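Hulgate Extends Computer Reuse Program to Telari and Egger

The Hulgate Office of Public Services will extend its computer reuse program to the districts of Telari and Egger in August. Residents of both districts will be able to hand in desktop computers at their public library during regular opening hours, at no charge.

The program was first offered in the Kalora district, where 300 computers were received in its opening year. Of these, 200 were returned to use in homes, schools and adult learning centers. The remainder were taken apart for spare parts or sent for recycling under the existing county contract.

Under the extended program, households may hand in up to 3 computers per visit. Small businesses with larger numbers of machines are asked to contact the Office in advance so that a collection can be arranged. Laptops, printers and monitors are not accepted at the library sites and should be taken to the Hulgate transfer station, as before.

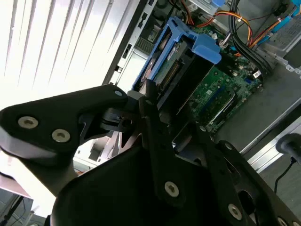

An open desktop computer case.

Residents are advised to copy any files they wish to keep before handing in a computer. Storage drives will be erased before a machine is offered for reuse, and drives that cannot be erased will be destroyed. A written record of erasure is available on request. The Office cannot recover files once a computer has been accepted.

Power cords should be handed in with the computer wherever possible. Keyboards and mice are welcome if they are clean and complete. Machines with visible water damage will be directed to recycling at the counter, and library staff may decline any item that cannot be stored safely.

Funding for the extension was approved as part of the annual public services budget. It covers transport between the libraries and the Kalora workshop, additional storage space, and replacement parts for machines that are otherwise in good condition.

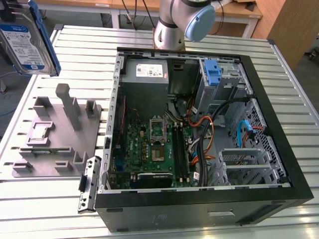 Applying for a Computer

The Office expects to have 200 computers available to residents of Telari and Egger during the first year. Priority will be given to households with school-age children and to adults enrolled in a job training course. Application forms may be picked up at any public library in the county and returned to the same desk. Applicants will be told of the outcome by mail.

Each computer is supplied with a keyboard, a mouse and a short printed guide to setting it up. Monitors are not included. Repairs to supplied computers will be handled by the Kalora workshop, and residents should call the Office before bringing a machine in.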